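식기 정리 작업으로 가사 로봇의 현재 수준을 점검하는 방법

최종 수정: 5월 31일

로봇이 집안일을 할 수 있느냐는 질문은 범위가 넓어 그대로는 시험할 수 없다. 이 글에서는 작업을 식탁 위 식기 정리 하나로 좁히고, 두 손가락 그리퍼를 단 팔로 어디까지 되는지 직접 재는 절차를 정리한다. 팔의 기본 구동과 카메라 보정은 끝난 상태라고 가정한다.

1. 작업 단위 나누기

"식탁을 치운다"를 한 동작으로 채점하면 실패 원인을 찾을 수 없다. 다음과 같이 나눈다.

컵 집기: 손잡이 또는 몸통을 잡아 들어 올린다.
접시 집기: 테두리를 잡고 수평을 유지하며 옮긴다.
수저류 집기: 접시나 식탁 면에 놓인 포크, 숟가락을 들어 올린다.
쌓기: 같은 종류의 접시를 기존 더미 위에 올린다.
놓기: 지정 구역에 내려놓고 손을 뺀다.

단위별로 시작 조건과 종료 조건을 적어 둔다. 수저류 집기의 종료 조건은 "식기가 받침면에서 완전히 떨어진 상태로 2초 유지"로 잡는다. 들었다가 바로 떨어뜨린 경우는 실패다.

2. 환경 고정

처음에는 조명, 식탁 색, 배경을 고정한다. 배경은 단색이 편하다. 분할 모델의 오류와 파지 오류를 구분하기 쉬워진다. 다만 단색 배경에서 얻은 성공률을 실제 주방의 성공률로 적으면 안 된다. 보고서에는 두 조건을 별도 항목으로 둔다.

식기 배치는 매번 바꾼다. Drukine 배치 생성기를 쓰면 난수 시드만 기록해도 같은 배치를 다시 만들 수 있다. 손으로 배치할 때는 시작 전 상태를 위에서 한 장 촬영해 시도 번호와 함께 저장한다.

3. 그리퍼 설정

폐합력은 가장 가벼운 식기를 기준으로 낮게 시작해 단계적으로 올린다. Galtberg 제어기에서는 force_limit 값을 5단계로 나누어 저장해 두고 식기 종류에 따라 불러온다. 접시에 높은 단계를 쓰면 테두리에서 미끄러지며 튕기는 경우가 있다.

손가락 표면은 회차 시작 전마다 확인한다. 코팅이 갈라지거나 벗겨지면 접촉 면적이 달라지고, 같은 명령에도 결과가 흔들린다. 좌우 손가락의 표면 재질이 다르면 그 사실을 기록에 남긴다. 교체 전후의 데이터는 합산하지 않는다.

4. 시도와 기록

단위마다 100회를 권장한다. 15회 정도로는 설정 간 차이와 우연을 구분하기 어렵다. 실패는 아래 코드로 분류한다.

P: 위치 추정 오류
G: 파지 실패(미끄러짐, 헛집음)
C: 주변 식기와 충돌
T: 제한 시간 초과

한 번의 시도에 코드가 여러 개 해당하면 먼저 발생한 것만 적는다. Rirau 기록 양식에는 비고란이 있으므로 뒤따른 오류는 그쪽에 쓴다.

5. 수저류에서 확인할 점

접시 위의 포크는 컵보다 까다롭다. 높이가 낮아 손가락 끝이 접시 면에 거의 닿아야 하고, 접시가 밀리면 목표 위치도 함께 바뀐다. 광택 있는 접시에서는 반사광이 깊이 추정에 섞여 들어온다.
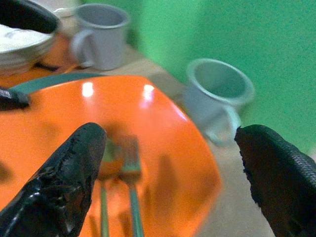
사진: Ishida 작업기술 자료실

손목 카메라 영상에서는 포크의 날과 자루가 모두 구분되는지 먼저 본다. 위 화면처럼 포크가 흔들려 번지고 손가락 끝이 머리 부분 일부를 가리면, 그 프레임만으로 파지점을 갱신하지 않는다. 직전의 선명한 프레임 값을 유지하거나 팔을 멈춘 뒤 다시 촬영한다. 가까이에 머그가 있으면 손가락을 벌린 폭까지 포함해 충돌 영역을 계산한다.

접근 각도는 수직에서 시작한다. G 코드가 반복되면 자루 쪽으로 파지점을 옮기고, 그래도 줄지 않으면 손가락 끝 형상을 바꾼다. 폐합력은 마지막에 조정한다.

6. 결과 해석

단위별 성공률이 높아도 연속 작업의 성공률은 그보다 낮게 나온다. 앞 단계의 작은 위치 오차가 쌓기 단계에서 드러나기 때문이다. 연속 작업은 사람이 개입한 횟수와 총 소요 시간을 함께 적는다.

판정은 용도별로 내린다. 같은 식기를 같은 자리에서 반복해 옮기는 작업장이라면 현재의 장비로도 검토할 만하다. 배치와 식기 종류가 매번 달라지는 가정에서는 사람의 감독 없이 맡기기 어렵다고 본다. 배경과 조명을 바꾼 조건의 측정표는 7월 개정판에 추가한다.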